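Section 5 - Rice cooker: set-up, first cook, cleaning

Kitchen guide for the Gradari rental, unit 401. Put together by Aniela Szczepańska, last gone over in May. Toaster is in section 4, kettle and coffee in section 6.

Read the cautions first. Short list.

CAUTION - steam comes out of the lid during cooking. Keep face, hands and sleeves away from the vent. Keep the cooker out from under the wall cabinets, the steam lifts the finish on the doors.

CAUTION - never pour water or rice straight into the body. Only into the inner pot, and the pot has to be in your hands or on the counter when you do it.

CAUTION - do not plug the cooker and the toaster into the same power strip. Use the two wall outlets.

5.1 Before you start

You need: cooker, inner pot, measuring cup, flat paddle, strainer, one dry towel. Cup and paddle are in the second drawer. The strainer hangs inside the pantry door. If the cup is missing use any small cup, just use the same one for rice and water.

1. Clear a spot on the table. Flat, dry, room for the lid to go all the way up.
2. Put the cooker down with the front facing you. Don't plug it in yet.
3. Open the lid. It's hinged at the back and stands up by itself. Don't force it past upright.
4. Lift out the inner pot with both hands.
5. Look inside the body. Any loose grains or crumbs on the heating plate, wipe them off with a dry towel. A single grain under the pot is enough to burn the bottom layer.
6. Check the round plate inside the lid. Should be clean and seated flat, vent clear.

First time after a long gap: wash pot and lid plate in warm soapy water, rinse, dry. Then run one cycle with plain water, two cups, and throw the water out.

5.2 Cooking white rice

1. Measure the rice into a bowl. One cup feeds two people, more or less. Not more than five cups, it will boil over.
2. Rinse in the strainer until the water is mostly clear. Do NOT rinse in the inner pot - the grains scratch the nonstick.
3. Tip the rice into the pot. Add water. Same number of cups as rice plus a little extra, or go by the lines on the inside if you can read them.
4. Level the rice with the back of the paddle.
5. Dry the outside of the pot. All of it, the bottom too.
6. Set the pot in the body and give it a small turn left and right so it sits down on the plate.
7. Close the lid until it clicks. No click, open it and look for rice on the rim.
8. Plug in, press the switch. Light comes on.
9. Leave it alone. White rice takes 20 minutes for a small batch, longer for a full pot. Don't open it to check.
10. When the switch pops up, wait another 5 minutes with the lid shut. Then open, standing to the side.
11. Fluff with the paddle. No metal spoons, no forks.
12. Unplug.

Note: keep warm comes on by itself after cooking and stays on untill you pull the plug. Fine for an hour or two. Overnight no.

Note: brown rice needs more water and at least double the time. Soak it first if you remember to.

5.3 Serving

Move the rice to a bowl straight away if people are eating in rounds. It holds heat well enough in the heavy ceramic ones and the pot is free for a second batch. The Zurnine glass bowls are for cold food only please, one has cracked already.

Toast at the same time is ok. Keep the toaster clear of the open lid, and keep cloths back from the slots while it's running. Orange cloths are for the table, not for grabbing hot pots. Oven mitts are on the hook by the stove.

5.4 Cleaning

1. Unplug. Let it cool with the lid open.
2. Take out the pot, fill with warm water, leave it while you eat.
3. Soft sponge only. No scouring pads, no Nerka powder, it takes the coating right off.
4. Pull the lid plate out, wash it, dry it, press it back in. Check the vent for starch. A toothpick gets it out.
5. Wipe the outside with a damp cloth. The white shows everything.
6. Never put the body in the sink or dishwasher.
7. Leave the lid open untill everything is dry, then close and put away.

5.5 If something's wrong

Light doesn't come on - check the outlet, then check the cord is pushed all the way in at the back.

Rice hard in the middle - not enough water, or the lid was opened. Add a splash, close, press the switch again.

Rice burnt underneath - pot was wet outside or something is stuck on the plate. See 5.1 step 5.

Boils over - too much rice, or it wasn't rinsed. Wipe it up once it's cool, dried starch is misery.

Smell of hot plastic - unplug, stop using it, leave a note on the board. Repairs go to Olszewski, don't open the base yourself.

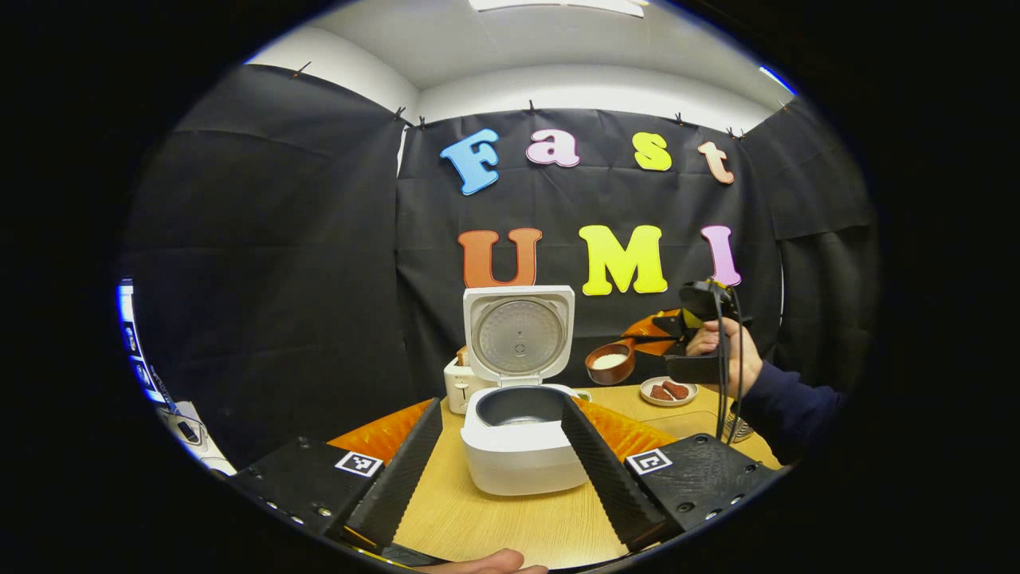 Fig. 5 - Cooker with lid fully up and inner pot in place. Toaster behind, bowl of white rice to the right.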